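Monday, late

Back from the infection control day at Trovness. I left the house at twenty to six and got in at nine tonight, so I'm writing this up before I lose it.

The drive was fine until the Gaseveck turnoff, where they have one lane closed for the bridge work. I still got there before registration opened. They gave out 209 name badges, or that's what the woman at the desk told me, and the room had maybe two-thirds that many chairs. I stood for the first talk.

It was on C. diff and how long patients stay in shared rooms after the first loose stool. The speaker went through her own hospital's records. She had 278 cases over the study period, and in most of them the delay was in sending the sample. The lab was quick once it had it. I think ours would look the same. On nights we wait for the day team to order the test, and that's hours gone. I wrote "nurse-driven order" in my notes and underlined it. I want to ask about it at the unit meeting.

The second talk was hand hygiene audits. I have heard this one before, more or less. The new part was that they stopped telling the staff which shift was being watched, and the scores dropped a lot. Ours are always in the high nineties and I don't believe them.

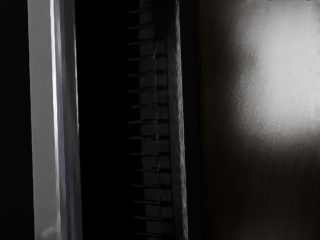 Gray panel, close up.

Lunch was wraps. I sat with two nurses from Mimodwood, a long-term care place up the valley. They had norovirus in January and closed the dining room for most of two weeks. Meals went to the rooms on trays and they ran out of tray covers by the second day. They said the residents minded the closed dining room more than being sick. One of them had it herself and went back too early, and she was pretty plain about that being a mistake. We trade them patients all the time and I had never met anyone who worked there.

After lunch was the Mac an tSaoi lecture, which they hold every year. This time it was on flu and RSV testing in the ER, and whether one swab for everything saves beds. The answer seemed to be sometimes. The slides were too small to read from where I was. I'll see if they send them out.

I skipped the last session, a panel on vaccine reminders, because of the lane closure. It didn't help. I sat at the bridge for forty minutes anyway.

Things to do: mail in the credit form, ask about the order set, find out who does our audits now. Check whether we have enough bleach wipes on the east side, as the bin was low Friday.

My feet hurt. I'm on again at seven tomorrow morning and the scrubs are still in the washer.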